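How a Robot Learns to Fold

4 min read

A robot does not know what folding is. It has motors, joints and a computer that sends numbers to the motors. To fold a cloth, the computer has to send the right numbers in the right order, and those numbers depend on how the cloth is lying.

One way to get the numbers is to write them down as rules. A rule might say: move the left hand to this spot, close it, lift, move it over there, open it. This works well for hard objects that keep their shape, such as a metal block. A block put down in the same place every time can be picked up with the same rule every time.

Cloth does not keep its shape. Drop a towel on a table twice and it will land in two different ways. One corner may be tucked under, or there may be a wrinkle across the middle. A person could write a rule for each case, but there are far more cases than anyone could write.

The other way is to learn from examples. In this method, a person does the job many times using the robot's own arms, and the computer records everything. Later, a program looks through the recordings and works out which movements go with which shapes of cloth. The program is called a learning system, and the recordings are called training data.

At the Sterneck workshop, the project that does this is called Faratach. A person called an operator controls both arms from a short distance away. When the operator moves a handle, the matching robot arm moves too. When the operator squeezes, the gripper closes. A gripper is the part at the end of the arm that holds things, and on these arms it has fingers.

One run through the job, from start to finish, is called an episode. An episode of folding at Faratach lasts 40 seconds or less. During that time the computer stores two kinds of information. The first is pictures from the cameras. The second is the position of every joint in both arms, along with how far each gripper is open. The two kinds are stored with the time attached, so that each picture can be matched to the joint positions at the same moment.

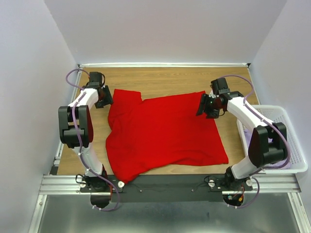
Wouldn't it be quicker to record one perfect fold and play it back? A reader in Sevstead sent in that question, and added that a music player does not need 300 recordings of a song to play it once.

Playing back a recording is possible, and the arms would make the same movements again. The trouble is that they would make them wherever the cloth happened to be. If a corner had moved by the width of a hand, the gripper would close on bare table. The song stays the same each time it is played. The cloth starts out differently each time, and the robot has to respond to what its cameras show.

For this reason the examples have to be different from one another. Before each episode the operator changes something. The cloth may be turned, shifted toward one arm, or left with a fold in one edge. A red cloth may be swapped for a pale one. Lamps may be moved so that the shadows fall another way. If every example used the same cloth in the same place, the system could learn that place and nothing else.

Mistakes need some thought as well. Suppose the gripper misses the edge of the cloth. If the operator then goes back and picks it up properly, the episode is kept. It shows the system how to recover from a miss. If the cloth falls on the floor and the job is never finished, the episode is marked as failed and put in a separate folder.

Operators also follow a few plain rules. They start with both arms in the same resting position. They move at a steady speed. They keep their own hands out of view of the cameras until the episode has been saved.

The first folding set at Faratach had 180 episodes. A system trained on it could fold a cloth that was lying nearly flat, but it stopped when the cloth was badly crumpled. The set was then increased to 800 episodes, with many more crumpled starts. Training was run again from the beginning on the larger set.

After training, the system is tested with no operator. The cloth is put down in a position that was not used in any example, and the arms are switched on. Someone stands beside the stop button and writes down the result of each attempt. If the arms often fail on the same kind of starting shape, the next group of episodes is recorded with that shape.

Words to know

Episode: one recorded run through a job.
Gripper: the part of a robot arm that holds things.
Joint: a place where the arm can bend or turn.
Operator: the person controlling the arms.
Training data: the full set of recorded examples.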